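# Week 3 notes: Learning from demonstration, wrist views, and the sandwich bench

Judit Deák's section, Saturday makeup class. Bring the Dakmont paper, printed if you can, the wifi in that room is hopeless.

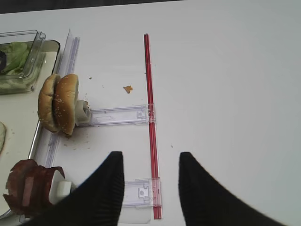
## 1. What the task is

Assembly with food. Bun, sliced meat, lettuce. Robot has to take things from clips and containers and end up with something stacked. Sounds silly, is a good test. Food bends, tears, sheds crumbs. CAD model of a lettuce leaf = no thanks.

Policy input at each step:

- wrist camera image (what you see at the top)
- one fixed camera looking at the whole bench
- joint positions + how open the gripper is

Output: a short chunk of future motions, **8** steps long. Run the first few, throw the rest away, predict again. More on why in section 3.

## 2. Why the wrist view

Old setups used only the fixed camera. Trouble is the arm blocks its own work right when it matters. Wrist view keeps both fingertips in sight and the colour and texture of whatever is near them, so the network can learn "object relative to finger" and mostly ignore where the bench is in the room.

Costs:

- very little context. Half of what you need is out of view most of the time
- the fingers hide things too. Look at the meat stack in the lower left, part of it is behind the left finger
- everything in the image moves whenever the arm moves, so nearby training frames look very different from each other

Clear plastic deserves its own line. Rail, arm, bracket, lettuce container: all transparent, thin edges, faint shadows on a white table. Depth sensors do badly on this stuff (holes, or they report the table behind). Dakmont drops depth completly and uses colour only. The red rod is the easy bit, strong colour, long straight line, and when people plotted the saliency maps the network leaned on it a lot. Maybe too much. See question 2.

## 3. The method, quick version

1. Collect demos by teleoperation. One person drives the arm, start positions shuffled every run.
2. Cut each demo into overlapping windows. Observation in, 8-step chunk out.
3. Train an image encoder + a chunk decoder together. Plain regression loss for the baseline, diffusion for the full version.
4. Roll out, look at the failures, collect more demos *starting from* the failure states. Retrain.

Step 4 is where the gains are. If you only demo from tidy starts the policy never sees a crooked bun, then at test time it drifts a little, gets to a crooked bun, and does something odd. Small errors pile up. This is the covariate shift business from last week, same derivation, go back over it before the quiz.

Why chunks? Predicting one step at a time, the arm dithers. People pause in demos, and a one-step policy learns to pause and then never leaves. A chunk carries it through the pause. Too long though and it's running blind. 8 was picked by sweep, not theory.

Why diffusion? There's more than one good way to take hold of a bun. Regression averages the ways, and the average of "grab from left" and "grab from right" is straight through the middle.

## 4. Result to remember

Two training sets in the paper:

| Set | Demos | Where starts come from |
|---|---|---|
| Base | 2,000 | shuffled tidy starts |
| Recovery | 700 | states where the policy failed |

Base + recovery beat base alone on every item, and the gap was biggest on the lettuce. The recovery set is the smaller one by a lot. Headline claim is that *where* you start demos counts for more than how many you've got. I mostly buy it. Weak point: they tested on one bench at Cerkthorpe, same lighting all through. The Covemberg rerun used darker tables and the gain shrank.

Every condition was trained with 3 seeds. Not many. Read the error bars before you quote any bar chart at me.

## 5. Śliwiński split

Terminology, comes up in the lab. Split demos by **start layout**, never by frame. Frames from the same demo in both train and test = your validation loss looks wonderful and means nothing. Two groups did this last year and lost marks, so please check.

Also keep crumbs in. Somebody always wants to wipe the bench between runs to get a cleaner background. Don't. The test bench will have crumbs, and there's a flake on the table in that picture that a badly trained policy could easily treat as something worth reaching for.

## 6. For next class

1. Write down the loss for the regression baseline. Show with a two-mode example why it picks the middle.
2. Suppose the red rod is swapped for a clear one. Which camera would you expect to suffer more, wrist or fixed? Say what experiment would settle it.
3. The bun is held on edge in a white clip. List what the policy has to work out from the image before it closes the fingers, and wich of those a joint reading could give you for free.
4. Optional, hard: propose a way to pick recovery starts without running the robot at all.

Half a page each is plenty. Hand in on paper or by email, question 4 can be late.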